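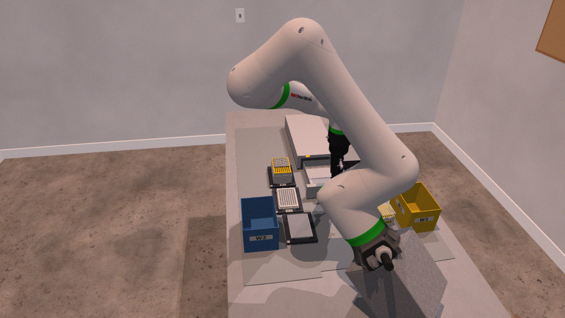 **Equipment planning (laboratory automation)** is the work of deciding what to buy, what it will cost over its life, and in what order to put it in, before a robot cell goes into a laboratory. Covers the arm, the gripper, the instruments it serves, the table, the power, the spares and the people's time. Often shortened to "cell planning". Not the same as process validation, which comes later and has its own budget.

## Scope

A small cell usually means one arm, one instrument and a fixed set of labware positions. The arm takes most of the attention and often less of the money than expected. Plate holders, bins, tip racks, cabling, software licences and service visits make up the rest, and are the lines most often left off a first draft.

Typical headings in a plan:

- arm and controller
- gripper and fingers
- instrument (reader, washer, sealer etc.)
- plate holders and other fixed positions
- waste and waste labelling
- table, pedestal, floor fixing
- software, simulation licence
- training, service, spares

## Simulated layout

Most plans now start with a simulated layout. Cheap compared with moving a pedestal. The rendered cell at the head of the article has a FANUC CRX-10iA on a grey block at the table, with the gripper above the back half and the instrument drawer open with a plate in it. Two bins, labelled W1 and W2, are set on opposite sides. Black plate holders in a rough line left of the drawer.

What a layout of this kind is used for when budgeting:

- **Reach.** Arm must get to every holder and the open drawer without folding back on itself. If not, a bigger arm or a smaller table. Both change the price.
- **Drawer clearance.** Drawers need free space in front when open. Often drawn closed, then found out at delivery.
- **Fixed positions.** Every holder is a line in the budget, plus a spare.
- **Hidden corners.** Items behind the arm are hard for staff to reach for refilling. Move them on screen, it's free.

A simulation does not show cable runs, dust, noise or how long a supplier takes to answer the phone. Floor strength has to be checked seperately.

## Budgeting

Two common methods.

*Line-by-line.* Each item priced from a written quote. Slow, but holds up when finance asks questions. Quotes go out of date; expiry dates should be in the sheet.

*Share method.* The arm and controller are priced first and taken as a fixed share of the whole. Konrad Baran's planning notes for the Skeltby site put the arm at 30 per cent and the instrument at 40 per cent, with everything else in what remains. Quick. Poor for cells with an instrument already owned, where the shares fall apart.

Running costs are normally set out over 2 years and kept on a seperate page from the purchase. Tips and plates belong here, not under equipment. Service contracts can go in either, but pick one and stay with it.

## Order of purchase

Long lead items first. Usual order is instrument, arm, gripper, then holders and bins. Fingers are left until the plate types are settled, as a change of plate can mean new fingers. The table is sometimes bought last, a mistake, becuase everything else is measured from it.

At Stustness the arm was ordered before the instrument supplier had confirmed its drawer control. The cell stood idle until June while a driver was written. The revised plan there asks for proof of remote drawer opening before any order is placed.

## Suppliers and integrators

Buyers may deal with each maker directly or pay an integrator for the whole cell. Duda quotes by the cell, one price, with holders and training included. Mastov quotes by the part and charges for days on site. Comparing the two needs the same list of items on both sides, rarely the case with first quotes.

Points to get in writing:

- who moves the pedestal if it is wrong
- who owns the simulation file
- what counts as accepted
- price of replacement fingers

## Common omissions

Waste collection. Risk assessment for people working near the arm. Staff time for teaching positions. Lifting gear on delivery day. Spare holders. A second simulation seat, where more than one person edits the layout.

## See also

- Acceptance testing
- Labware handling
- Total cost of ownership

*Last checked Mar 12, 2026. Section on leasing still to be written.*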